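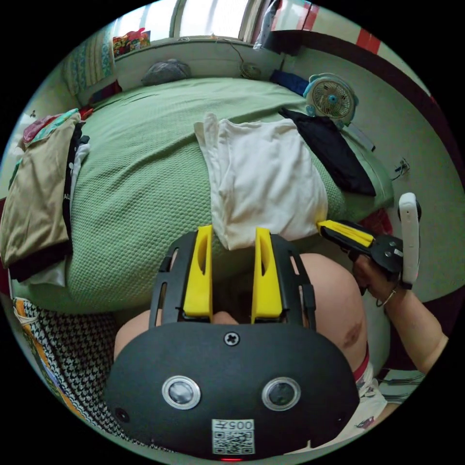 Cuesta 機材調達打合せ 議事メモ

日時:2026年2月1日 午後(開始少し遅れ)
場所:2階の小さいほうの部屋、途中から遠隔側も接続
出席:収集班、保守班、学習班、購買、経理(前半のみ)
欠席:施設担当(電源の件は書面で回答あり)
記録:収集班持ち回り。急ぎで打ってるので抜けあれば追記してください

1. 前回の宿題

・在庫棚卸し。済。手持ちグリッパは13台、うち貸出可の状態のものは一覧の「可」欄を見ること。番号シールの台帳とのずれは解消した。QRを読んで台帳が開くところまで全台確認。
・指の予備。未。黄色のほうの在庫が減っているのに発注点を決めていなかった。→ 議題3で。
・収集先の家庭向け説明書の改訂。文面は出来ている。印刷待ち。
・保管棚の鍵。複製した。置き場所は保守班の引き出し。

2. グリッパ増設

収集班から。左右一組での作業(たたむ、広げる、寄せる)が増えていて、片手分だけ余っても使えない。貸出は必ず二台一組。故障が一台出るとその組がまるごと止まる。現状、予備なしで回している週がある。
寝室の布もの作業が今期の中心。ベッドの上でシャツ、タオル、毛布。台所や机上に比べて一回の収録が長く、持ち替えも多い。手首がつらいという声が協力者から複数出ている。重さの話は次の機種選定まで持ち越し。

見積二本。
 A:Brurklow 一組 2,297ドル。ケースなし。送料別。指の替え一対つき。
 B:Stondura 一組 2,473ドル。ハードケースつき。送料込み。替え指なし。

単価だけならA。ただし送料を足すと差が縮む。購買が送料の見積をまだもらえていないので、縮む幅は不明。
学習班:カメラの取付位置が今使っている筐体と同じかどうかが先。位置がずれると校正からやり直しになり、既存データと混ぜるときに手間。値段の差より痛い。
保守班:Aは今の筐体と同じ図面だと営業は言っている。図面の版番号を書面でもらっていない。口頭だけ。
Bはレンズ間の距離を問い合わせ中。返事なし。
経理:どちらでもいいが見積の有効期限が両方とも30日。期限切れで取り直すと社内の承認も最初から。その点だけ注意してほしい。

やりとり少し。
・二社で半分ずつ買う案。保守班が反対。予備部品が二系統になる。学習班も反対。取り下げ。
・中古を探す案。前に一度買って、ねじ穴がつぶれていた。なし。
・自作を増やす案。筐体の印刷はできるが、組立と校正の人手が足りない。今期はなし。来期また。
・ハードケースだけ別に買う案。これは案外よさそう。購買が汎用品を当たる。

決定:Aを第一候補。条件は図面の版番号が書面で出ること、カメラ位置が現行と一致すること。まず一組だけ入れて保守班が測る。合えば残りを追加発注。合わなければBに切替、その場合は再度打合せ。
何組まで増やすかは今日は決めない。最初の一組の結果のあと、経理に枠を確認してから。

3. 消耗品

指(黄)。すり減りより根元の割れで交換になるのが多い。布作業だと先端はあまり減らない。と思っていたが、保守班によると目の粗い毛布で先端にひっかき跡が出るとのこと。跡がある指を使い続けていいかどうか、基準なし。
→ 基準を写真入りで一枚作る。保守班。長くしない。
→ 発注点は「貸出中の組数と同じ対数を下回ったら」。暫定。

ねじ。筐体上面の十字ねじ、毎回なくなる。協力者宅で開けないように説明書に書いてあるのに開いて戻ってくる。ねじは安いので袋で買う。それとは別に、なぜ開けるのか聞いてみること(メモリカードの位置を間違えてる可能性)。

シール。番号シールの端がはがれる件。手汗か清掃用アルコールか不明。上に透明の保護フィルムを貼る。購買が一巻だけ買う。レンズにかからないように、貼り付け位置は保守班が決める。

メモリカード。今の型番が在庫薄。同じ容量で別型番でもよいか学習班に聞かれたが、書き込み速度だけ守ってもらえばよい。とのこと。速度の下限を購買に送る。

手首用のやわらかいバンド。収集班の要望。経理から、消耗品費か備品費かという質問。一人一本渡しきりなら消耗品。渡しきりで。

4. 充電まわり

充電機の口が足りない。一組に二口いる。保守棚のタップがいっぱいで、夜に差し替えをしている人がいる。
施設担当の書面回答:棚の列のコンセントにタップの継ぎ足しは不可。壁側の別回路を使うなら可。壁側は棚から遠い。
→ 棚を動かすか、延長を壁沿いに這わせるか。棚を動かすほうに全員賛成。動かす日は保守班が決めて連絡。
協力者宅では壁のコンセントが家具の陰にある家が多い。ケーブルが短いと言われる。長いケーブルを各ケースに一本追加。購買の一覧に入れた。
長いケーブルは収録前に必ず外して片づけること、と説明書に一行足す。差したまま収録を始めて、布にからんだことがあった。

5. 収録環境用の備品

収集班から提案。各家庭で部屋の条件がばらばらなのは歓迎。片づけてもらわなくてよい、普段のままでやってもらう。そのため環境側に買うものは少ない。
・照明:買わない。窓明かりが強い部屋で白い布の縁が飛ぶ、と学習班。カーテンを半分閉めてもらう案が出たが、部屋を普段のままにする方針と合わない。露出の設定側で対応できるか学習班が試す。結果次第でまた議題に。
・扇風機:収録中は止めるのかどうか、これまで書いていなかった。止めない方針。暑い部屋で作業してもらうのに止めてとは言えない。布がなびくならそれもデータ。ただしマイクは使っていないので音は気にしなくてよい、と説明書に入れる。
・布セット:こちらから布を送る案。保留。協力者の手持ちの衣類のほうが種類が多い。送ると洗濯の手間もこちらに戻る。
・置き台:二台を休憩中に置く場所がなく、ベッドの上に伏せて置いてレンズに繊維がつく。小さい台を試作。段ボールでよい。試作は収集班、買うのはそのあと。
・レンズ拭き:全ケースに入れる。前から入れる話だったのに入っていないケースがある。今回で終わらせる。

6. 予算の枠

経理が先に抜けたので、抜ける前に話した分。
・グリッパは備品。一組で一件扱い。左右別々に登録しない。台帳の番号は二つ、資産番号は一つ。
・台帳に資産番号の欄がない。足す。
・為替は発注日の社内レート。見積はどちらもドル建て。
・修理費の枠は別にある。ほとんど手をつけていないので、割れた筐体の交換はこちらから出してよい。知らなかった人多数。
・ハードケースを別買いするとき、グリッパと同じ申請に入れると承認が一段上がる。分けること自体は問題ないか確認したところ、別の業者・別の用途説明なら可。まとめて買うものを金額逃れで割るのは不可。ケースは別業者なので別申請でよい。
・消耗品の申請は月内締め。2月分に間に合わせるなら早めに。

学習班から、保存用の記憶装置も今期の枠に入れたいとの話。議題になかったので時間なし。必要容量の見積を一枚にして次回。収録が増えれば保存も増えるので、グリッパの追加組数と一緒に見るべき、という意見には反対なし。

7. 破損と紛失

貸出票に破損時の連絡先が載っていない版がまだ出回っている。古い版は破棄。
協力者に弁償は求めない。これは前から同じ。説明書では後ろのほうに小さく書いてあるため、落としたのを言い出しにくかった例あり。一枚目に移す。
落下後の点検:指の平行、レンズ、表示灯。赤のままのときは使わず返送。点検表の「表示灯」の欄に色の説明がなく、返ってくる表の書き方がまちまち。色ごとの意味を欄外に入れる。

8. その他

・返送用の箱。協力者の手元で箱を捨てられてしまうことがある。箱に「返送に使います」と印刷する。ハードケースになれば不要になるかもしれないので、印刷は少部数。
・Brurklowから実機の貸出デモの申し出。最初の一組を買って測ることにしたので断る、でよいか。→ 貸出機で先に測れるなら買う前に分かるのでは、と指摘あり。その通り。購買が貸出までの日数を聞く。見積の期限内に間に合うなら貸出が先、間に合わないなら2の決定どおり一組購入。
・左利きの協力者への説明。左右の番号の並びが逆に見えるらしい。説明書の図を直す。誰がやるか決まらず。収集班で引き取って相談。

宿題まとめ

購買
 ・Brurklowに図面の版番号(書面)、送料、貸出デモの日数
 ・Stonduraにレンズ間距離の再問い合わせ
 ・汎用ハードケース、保護フィルム、長いケーブル、ねじ、レンズ拭きの見積
保守班
 ・指の交換基準一枚
 ・棚の移動日
 ・点検表の表示灯欄
 ・シール保護の貼り付け位置
 ・届き次第、カメラ位置の測定。測定手順は先に共有しておく
学習班
 ・メモリカードの速度下限を購買へ
 ・窓明かりの露出テスト
 ・記憶装置の容量見積
収集班
 ・説明書改訂に追加分を反映(ケーブル、扇風機、破損時の連絡、左右の図)。印刷はそのあと。印刷待ちだった版は止める
 ・置き台の試作
 ・手首バンドの必要本数を申請書に記入
 ・ねじを開ける理由の聞き取り
 ・古い貸出票の破棄
経理
 ・グリッパ追加分の枠の残り。最初の一組の測定が済んだら回答をもらう

次回:測定結果かデモ日程のどちらか早いほうが出たら召集。部屋は今日と同じところ、取れなければ遠隔のみ。

追記:議題4の延長ケーブル、施設担当から「巻いたまま使わないこと」と連絡きました。説明書に入れまず。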